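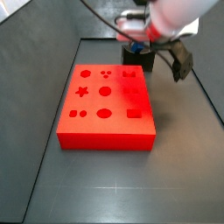
Red shape sorter on the dark gray tabletop.

Wednesday, late

My phone finally gave up this morning. It has been restarting on its own since the start of October, and today it went to the logo and stayed there. I held the buttons down the way the help page says to, waited, plugged it into two different chargers, and got the same logo. The last backup was from the week before, so I lost a few photos and one long note with the measurements for the hall closet. I can measure the closet again.

I went to the Nencombe shop on my lunch break. I had written down what I wanted before I went in, so I wouldn't get talked into anything: a battery that lasts a full day, a headphone jack if possible, a screen I can read outside, and nothing over 200 dollars. The man at the counter started me on a model that cost more than twice that. I told him the number again and he walked me down to the far end of the case.

There were three that fit. The first was a Kinoshita, 146 dollars, 128 gigabytes, with a jack and a slot for a memory card. The second was a Hesunberg that felt nicer in the hand but had no jack and a back that took fingerprints right away. The third was last year's Kinoshita with a smaller battery, and it was only 14 dollars cheaper, so I didn't see the point.

I stood there going back and forth between the first two for longer than I should have. The Hesunberg takes better pictures indoors. I tried both on the same rack of phone cases and the Kinoshita came out grainy. But I take maybe five pictures a week, and I use wired headphones on the bus every day. I bought the Kinoshita. I said no to the screen plan and the case they wanted to sell with it. I'll order a plain one.

Got back to my desk 12 minutes late. No one said anything.

Setting it up took most of the evening. The contacts came over fine. Text messages only went back to spring, and I don't know why. The bank app wanted to send a code to the old phone's app, which I couldn't open, so I called them and sat on hold for around 40 minutes with the music going. The woman who picked up fixed it fast once she had my details. The work email still isn't set up and I'll ask about it tomorrow.

It came with a lot of things I didn't ask for -- two games, a second browser, a shopping app, something called Stestinside that wants to track my steps and my sleep. I removed the games and the shopping app. Stestinside can only be turned off, so I turned it off.

Called Sabina Sheikh after dinner to test the sound. She said I was clear but a little quiet. Then I moved the phone away from my mouth and she said that was worse, so I moved it back. She has had the same phone for five years and is not interested in hearing about mine. We talked about her sister's move instead.

Battery was at 71 percent when I started writing this, and that's with the setup and the call. The old one would have been dead by supper.

To do: order case, work email, measure closet, find out where to drop off the old phone.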